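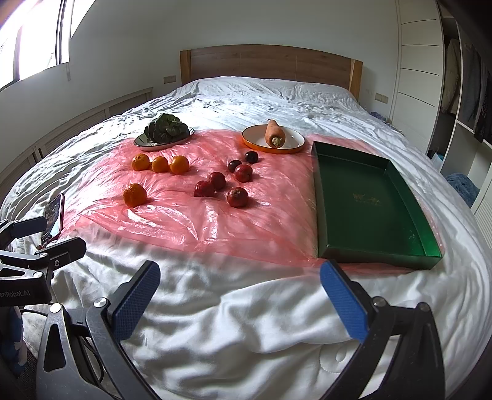 Flynn Costigan m'a écrit hier soir que les patins étaient trop mous, et que tant que je n'aurais pas réglé ça le reste ne servait à rien. Un patin mou ça pardonne au début, et puis ça s'écrase de travers et les deux mors ne ferment plus en face. D'après lui il faut refaire le moule. Refaire le moule. Troisième fois depuis avril.

Bon. Il a sans doute raison, ça m'énerve.

Lundi 29 juillet, donc, état des lieux vite fait avant de repartir au boulot.

## La pince

Les mors noirs restent comme ils sont. Les patins bleus, texture en relief, c'est la version Sandhu (je donne des noms de famille à mes versions, ne cherchez pas). Avant il y avait Tellham, lisse, une catastrophe sur tout ce qui est rond. Avec Sandhu les mandarines tiennent. Les prunes aussi, si on serre pas comme une brute. La carotte, ça dépend par quel bout.

Les pommes : non. Enfin, une fois sur deux. Ouverture max un peu juste, et le patin gauche prend toute la charge. J'ai remesuré l'entraxe hier, rien de faux sur le plan, donc c'est l'assemblage. Ou moi.

Le bok choy je le garde pour la fin. Les feuilles plient, on croit tenir quelque chose et on tient trois fois rien.

## Le téléphone

Fixé debout sur le côté, coque rouge comprise. J'avais la flemme de l'enlever et finalement le clip serre mieux avec. Par contre ça déséquilibre l'ensemble, au bout d'une heure le poignet le sent. Contrepoids ? J'ai 200 g de plomb qui traînent dans un tiroir, a tester.

Le câble fait une boucle trop grande en bas à gauche. Je m'y accroche tout le temps. Collier de serrage, deux minutes de travail, trois semaines que je repousse.

## Le logiciel

Le script s'appelle Hakar, il plante encore à la ligne 426 quand la liaison saute. Pas eu le temps de regardé. Je relance à la main et je note l'heure dans un cahier, très moderne.

## À faire

- moule plus dur, démoulage à froid cette fois
- collier sur le câble
- essayer le plateau vert comme zone de dépose, en biais puis droit
- essais sur la couette ET sur une planche, le sol mou fausse tout
- répondre à Flynn (gentiment)

Si quelqu'un a une référence de silicone qui durcit bien sans devenir cassant, les commentaires sont ouverts. Budget petit. Je file, je suis déjà en retard.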